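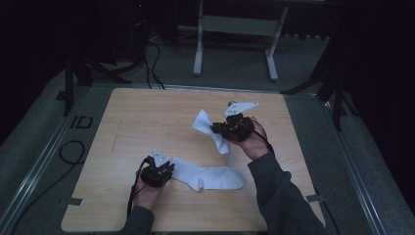
Plorbridge Sock Pairing Set

README, revision 2

Contents

Plorbridge is a set of short recordings of one household task: taking plain socks that match, laying them out on a table, and putting them together as a pair. It covers the flat table stage only. Sorting a mixed basket, turning socks right side out and putting pairs away in a drawer are outside the set.

The release has 506 recordings. Each one covers one pair from first touch to the point where the person lets go of the finished pair. The longest runs 52 seconds.

Socks

All socks are adult sizes. White pairs make up the largest group. Each pair has an inventory code, kept in socks.csv along with cuff type, length laid flat and fiber content from the packaging. Codes are not written on the socks.

Socks were washed once before first use and again whenever the log says so. Washing changes the cuff more than the foot. A ribbed cuff that has been through several washes tends to curl, and the opening is harder to find. The column wash_count gives the number of washes at the time of recording. Pairs were always washed together, so the two socks in a pair have the same count.

Pairs retired for holes or stretched cuffs stay in socks.csv with status "out". Their recordings were kept.

Table and layout

The work surface is a light wood tabletop with a fine grain. White socks have low contrast against it under the brighter light setting. Users who segment by color should expect errors along the toe seam, where the fabric is thinnest and lies flattest.

No fixed starting layout was enforced. The log uses these terms:

flat: the sock lies at full length with no fold across the foot
folded: the foot or leg is doubled over at least once
bunched: no clear long axis
lifted: part of the sock is off the table

Direction is given by the toe, as seen by the person doing the task. "Toe right" means the cuff is to the left.

Steps

Labels in steps.csv follow this order. Steps may repeat or be skipped.

1. pick: a sock is taken hold of at any point
2. straighten: twists are taken out and the sock is laid flat
3. align: the second sock is placed on the first, cuff to cuff and toe to toe
4. smooth: the stack is pressed or pulled to remove wrinkles
5. close: the pair is folded in half, or one cuff is turned over both
6. release

The folded-in-half finish is coded F and the turned cuff C. Turned cuffs take longer and fail more often. A failed close is labeled "close, x" and is followed by another attempt or by the end of the recording.

A sock that twists when raised is labeled "straighten" only once the person starts to correct it. Before that it is still "pick".

Labeling

Darnell Lindqvist labeled the full set. Torquil Tennant relabeled 30 recordings without seeing the first pass. Most disagreements fell between align and smooth, and the boundary was then moved to the moment both cuffs are level. Labels from before that change are in the folder old_steps and should not be mixed with the current ones.

Known problems

Heel position is unreliable for tube socks and was left blank.

Two pairs from the Kakov batch differ slightly in leg length although they were sold as matching. They are marked "uneven" in socks.csv.

Lint was not removed between recordings before December.

Folder layout

recordings/
steps.csv
socks.csv
log.csv
old_steps/

Corrections go to Torquil Tennant at Hiltport. Include the recording number and the row in steps.csv.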